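Retik Workroom Gallery
Small Storage: Rings, Clasps and Findings

Home | Gallery | Opening Hours | Contact

Retik is a shared workroom for people who make and repair jewelry. We have 19 benches, one long sorting table and a wall of storage at the back. The gallery pages cover the room one part at a time. This page is about small storage, meaning anything that holds parts you could lose under a fingernail.

Most members start out with jam jars. Jars are fine for beads, but thin rings slide to the bottom and tangle with whatever is down there. In August we moved the shared stock out of jars and into drawers. So-yul Yoon did the sorting and Olanrewaju Adebisi wrote the labels. The shared stock came to 718 pieces, not counting wire and chain.

Drawer boxes
Tinted acrylic is the material we like best for the sorting table. It shows whether a drawer has something in it without putting every part on display. It does scratch, so please wipe it with a soft cloth and keep the files and pliers off the top. Paper towels leave marks.

Rings
Plain metal rings are kept by inside diameter. Thin bands go in their own drawer, away from anything with a stone or a raised setting. If you find a band that has gone out of round, put it in the Bolis tin by the door. Olanrewaju goes through the tin at the end of the month and straightens what can be saved.

Clasps and jump rings
Jump rings are in the Rolen cabinet, smallest at the top. Open ones and soldered ones have separate drawers. Lobster clasps and toggles share the bottom row until we get another cabinet.

Odd pieces
We have 181 odd pieces at the moment, mainly single earrings and broken brooch backs. Members can take up to 4 a visit for practice. Write down what you took in the Šimkus notebook on the shelf.

Using the sorting table
The sorting table has a white top, which makes small metal parts easier to find. Work over the middle and keep cups on the side counter. Close each drawer before you open the next one. If a part falls on the floor, say so, and people will stop walking until it turns up.

Put rings away one at a time. Tipping a handful into a drawer is quicker, but the thin ones catch on each other and somebody has to pick them apart later. Check the label, put the ring in, and push the drawer all the way shut.

The sorting table is open to members from 10 a.m. to 6 p.m. Visitors are welcome to look around after 2 p.m. if a member is with them. Labels and spare drawer liners are at the front desk. 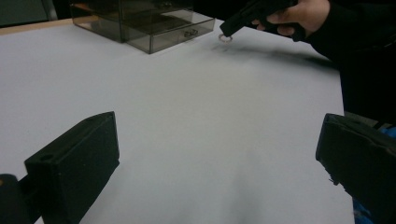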